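The Narrow Kitchen Learns to Share a Wall

Apartment kitchens are getting shorter. When the Tustance building was converted to rentals, each kitchen lost a run of counter, and most tenants ended up with a refrigerator standing beside a table and very little else. The rest of the food prep had to happen somewhere, so it happened there.

A two-door refrigerator suits this kind of room. It takes up little floor, and everything in it can be reached standing up or with a slight bend. The trouble starts when the table is too close and the lower door has to be opened with groceries in hand.

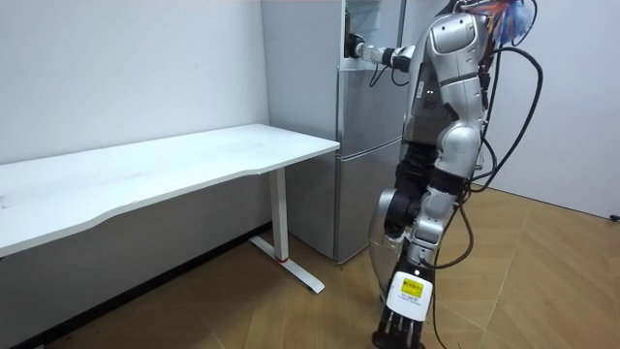 Assunta Tedesco would move the table before buying anything. In her view people measure the refrigerator with its doors shut and then wonder why dinner is such a squeeze, and she would give up a chair for a wider swing any day.

She has a point. Measure with both doors open, and again with a drawer pulled out. In one Tanabe Street unit, a 63-inch wall was enough for a small table but left nobody room to sit at the end of it.

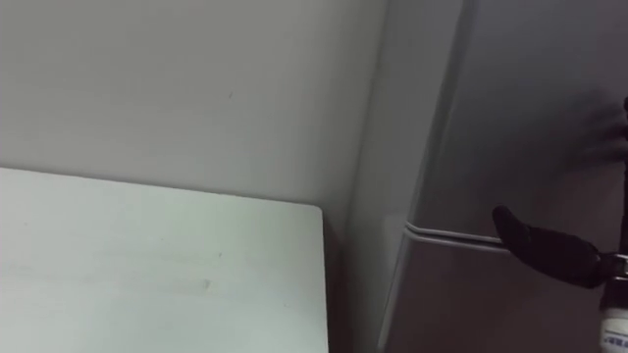

Gaps are the next thing to settle. A refrigerator gives off heat through its back or sides, depending on the model, and the manual will say how much air it needs. The narrow space between a white table and the gray side of a refrigerator may look wasted, but it lets a person get a broom down there. Tape over the gap only if you enjoy moving appliances in August.

Then there is the tabletop. Pushed against the wall, it works as a counter, and it should be treated like one. Wipe it toward you, along the back edge first. Rounded corners help in a tight walkway — hips find the square ones sooner or later.
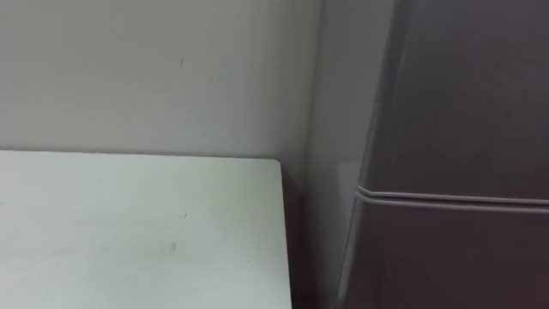

The same goes for what you keep on it. A toaster and a fruit bowl will use up a small table before anyone has chopped an onion. Put the toaster away after breakfast and hang the fruit in a net. A budget of $500 covers a folding table, two hooks and a shelf, with a little left for paint. Leave the shelf until last, after a few weeks of cooking in the room.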